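Position: Research assistant for robot grasping of small metal parts (part time)

Larnard Robotics Laboratory
Start in July or by agreement

Our group studies how a robot can learn to pick up and place small machine parts from the view of a camera mounted near its gripper. In the project Vakeck we work with gears, discs and similar parts on a flat surface. We are looking for one more person who will help us to collect and check the data.
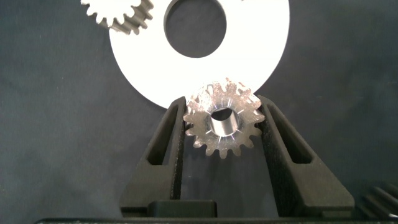
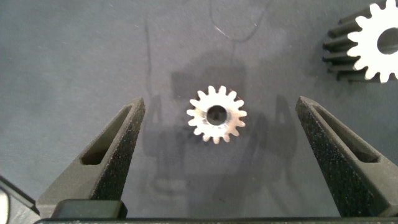 What we found until now

Our first model was trained with 2486 recorded grasps. It works well with matte parts, but it makes many mistakes with shiny metal. When light is reflected from the teeth of a gear, the model often judges the position of the rim wrongly, and one finger comes to the part earlier than the other. We reviewed 127 failed grasps by hand. In most of them the error was already present before the fingers started to close. For this reason we now label the moment before closing separately, and the first results with these labels are better. The next step is to repeat the test with different lighting and with parts of other sizes.

Your tasks

You guide the arm by remote control and record grasps according to a written plan.
You look through the recordings and mark the start of the approach, the contact and the release.
You write down failed attempts with the same care as the good ones.
You help to prepare the comparison of the old and the new labels, which will be part of our report to the partner company Hellwig.

What we expect

You are a student of engineering, computer science or a related subject, or you have practical experience in a workshop. You have steady hands and enough patience for work which repeats. Basic knowledge of Python is useful but it is not a condition. We speak English in the group, and it does not need to be perfect.

What we offer

The contract is for over 30 hours per month, and the hours can be divided freely between morning and afternoon. You receive an introduction to the robot and to our labeling program Brosten before you begin with your own recordings. If you wish to write a thesis on a topic from the project, we will gladly discuss this with you.

How to apply

Please send a short letter, your CV and a list of your courses or previous jobs in 2 PDF files to the office of the laboratory, with the word Vakeck in the subject line. Recommendation letters are not necessary at this stage. We invite suitable persons to a conversation and a short trial at the robot, for which you should plan one morning from 9:30.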